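Ticket 500: Basket items and plush toy, order mix-up
Opened by: Princess Pangilinan
Status: waiting on Skilska support

Hi again! I ordered the small Zurnley storage basket, the one with the handle slot, and I think I got the wrong size. The listing says 13 inches long, mine measures a good bit less, and the lid I bought to go with it won't sit flat — it rocks every time I touch it. I've tried turning it both ways and pressing the corners down, no luck. It's on the table now with things stacked in it.

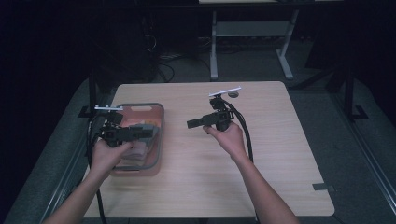
Basket on the left side of the table, lid not shown

Segundo Ñahui wrote back asking for the order number (it's 60-100) and whether the toy from the same box was okay. Good question! I had only checked the basket. The plush is nice and fluffy, but I can't find a care tag anywhere on it, and I'd love to know if I can machine wash it before my niece gets hold of it.

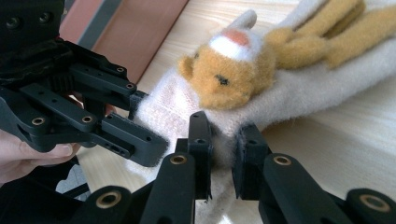 The plush toy, on the same table

Update 3/3/24: I measured again with a better tape and got the same number. Could you send the right basket, or just a lid that fits this one? Either is fine with me. And please ask somebody about the washing!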